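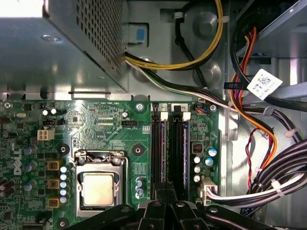 Cuaderno de taller, junio. Banco 2, tarde. Seguimos con los sobremesa Dell del lote Tripathi.

Empiezo a las 16:20 con el equipo 14. Entró con la nota «se apaga solo» y poco más. Merike ya le había quitado el disipador por la mañana y limpiado la pasta vieja. El procesador sigue en su zócalo, con el marco cerrado, y ahí se queda hasta que llegue la pasta nueva. Quedan unos 40 gramos en el bote de Mumow, pero está medio seca y no quiero usarla en este lote.

Cableado: el mazo de cables de alimentación amarillos y negros va sujeta con brida y no la corto. En el equipo 11 la corté para trabajar más cómoda y luego no hubo forma de volver a pasar el mazo por debajo de la jaula de discos sin que rozara. Los SATA los dejo como vienen, con su etiqueta. Pushpa pidió que no se despegue ninguna etiqueta con código, porque el inventario de Clavdale se hace leyendo justo esas.

Condensadores junto al zócalo: miro con lupa y no veo ninguno hinchado. Las bobinas, bien. Polvo en la rejilla de la jaula, lo saco con brocha. El aire comprimido lo dejo para el final y en el patio.

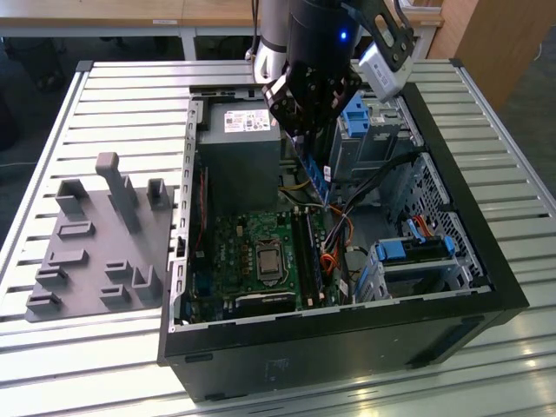 Memoria. Orden de siempre: un módulo solo, en la primera ranura, arrancar, pasar la prueba, apagar, y después el segundo. Con los dos puestos desde el principio no hay manera de saber cuál falla. Comprobar la muesca antes de apretar – en el equipo 9 alguien forzó uno del revés y la pestaña ya no cierra bien. Contactos con goma blanca y alcohol, dejar secar.

La caja se trabaja tumbada, con la fuente arriba a la izquierda vista desde mi lado. Así los apuntes de Raíssa sobre las ranuras coinciden con lo que tengo delante. Si se gira la caja, sus «izquierda» y «derecha» dejan de valer.

Pendiente:
Pasta térmica, pedirla a Jamisness (preguntar a Sunita si queda saldo).
Disipador del 14, en la bandeja gris con sus cuatro tornillos.
Prueba de memoria larga, dejarla corriendo 20 horas cuando el equipo esté montado.
Pila de la placa, medirla. Si baja de 2,8 V se cambia.
Apuntar el 14 en la hoja 126, que sigue en blanco.

Mañana sigo con el 15 si Merike no lo ha abierto antes.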